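August 12, 2018

The standing desk people have got to my sister

She called me in February to say she'd bought a Flonix sit-stand desk and that her back pain was already better. She'd had the desk four days. I asked if she had also started taking walks at lunch, like her doctor told her to, and she said yes, but that wasn't it.

I've been suspicious of this whole business for a while. My own back is bad, so I have reason to want it all to be true. But every article I read seems to end up at the same place, a page where you can pick your desktop color. The one Thilini Gamage sent me (she means well, she sends me everything) said sitting was "the new smoking." I smoked for nine years. Sitting down to do my taxes is not like that.

So I borrowed a converter, one of those platforms that goes on top of the desk you already own. Chibuzor Tamuno had one in his garage, which should have told me something. The model is called the Namlow and it sold for $291 when he bought it. I used it for 26 days and wrote down how my back felt each night, on a scale of one to ten.
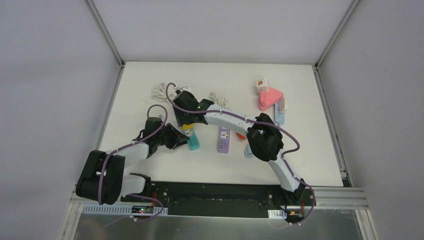
My average score went from a five to a slightly better five. My feet, which had never bothered me before, got their own column in the second week. I also noticed that I stood a lot in the mornings, when I was feeling virtuous, and by three o'clock the platform was down and I was slumped in the chair exactly as before, only with less room for my elbows.

Does that prove anything? No. One cranky person with a notebook isn't a study. But the testimonials on the Flonix site aren't one either, and there are 257 of them.

What bugs me is how the advice keeps moving. First it was stand all day. Then it was stand half the day, on a special mat. Now I'm told the trick is to change position often, and I can do that for free by getting up to let the dog out.

My sister still loves hers. She says I should try it with the mat. The mat is extra.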